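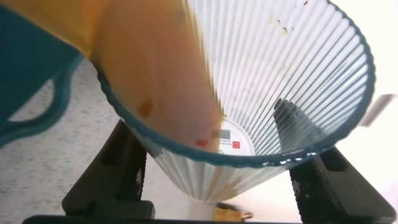
À MESA – TÉCNICA

Início | Cozinha | À Mesa | Arquivo | Contactos

Servir de um jarro: a geometria de um gesto doméstico

Por Leonor Mota

Um jarro cheio é um instrumento pouco preciso. O líquido sai por um ponto que se desloca à medida que o recipiente inclina, a velocidade depende da altura que resta lá dentro, e o copo tem de estar onde o jato vai cair, o que raramente coincide com o sítio onde o olhar o coloca. Quem serve todos os dias corrige tudo isto sem pensar. Quem serve pouco molha a toalha.

O caso do sumo ou do chá, servidos num copo transparente canelado, é um bom ponto de partida. O líquido cor de laranja deixa ver o percurso completo: entra junto à borda, atravessa o interior na diagonal e abre-se numa lâmina larga antes de chegar à base. As caneluras fazem parte do problema. Numa parede lisa, o líquido que lhe toca escorre em película contínua. Numa parede com nervuras verticais, divide-se pelos sulcos, e as gotas que saltam para o lado oposto tendem a ficar presas nas arestas em vez de descerem.

Hywel Edwards, que durante anos ensaiou jarros e bules para a Cliswood, separa o gesto em três fases: arranque, regime e corte. No arranque, o caudal é baixo e o líquido pode aderir ao bico e escorrer pelo exterior. É a falha mais comum, e a solução é inclinar com decisão até o jato se destacar. No regime, o pulso roda devagar para compensar a descida do nível. No corte, a rotação inversa deve ser rápida. «As pessoas hesitam no fim», diz Edwards. «Levantam o jarro em vez de o rodar, e o último fio vai para a mesa.»

A altura de queda merece atenção própria. Com o bico próximo da borda, o líquido chega ao fundo com menos velocidade e os salpicos ficam dentro do copo. Subir o jarro é útil para arejar um chá ou arrefecê-lo um pouco – mas obriga a apontar melhor e a aceitar algumas gotas na parede. Também a inclinação do copo conta: com o líquido a bater de lado, a energia dissipa-se ao longo da parede, e forma-se menos espuma do que numa queda a prumo.

A pega é o outro parâmetro. Uma asa em arco, aberta, permite meter os dedos e manter o pulso alinhado com o antebraço. Quanto mais afastada do corpo do jarro, maior o braço de alavanca e mais se sente o peso quando está cheio. Num modelo da Grastura que temos na redação, a tara é de 383 gramas, valor aceitável para uso à mesa. Encher até 90 por cento da capacidade já complica o arranque, porque o líquido atinge o bico antes de a mão estar estabilizada.

Quanto aos copos, convém olhar para o fundo. Muitos saem da loja com uma etiqueta branca colada na base, com código de barras, e num copo transparente vê-se através da bebida. Retira-se com água morna e algum tempo de molho; se ficar cola, um pano com óleo alimentar resolve, seguido de detergente. Nos canelados, a limpeza pede uma escova macia passada no sentido das nervuras. Os resíduos de polpa e de chá acumulam-se nos sulcos, sobretudo perto da borda, onde a esponja passa depressa.

Bevan Baxter, responsável de sala no Lévesque, impõe aos novos empregados uma tarde de treino com água, num sábado, antes de lhes entregar um jarro de sumo. São 17 copos em fila, todos ao mesmo nível, sem pano de apoio. O critério de aprovação é a base do copo seca. A espuma, o ruído e a elegância ficam para outra sessão.

Para casa, basta repetir o exercício com água no lava-loiça e o jarro a meio, e só depois passar ao jarro cheio.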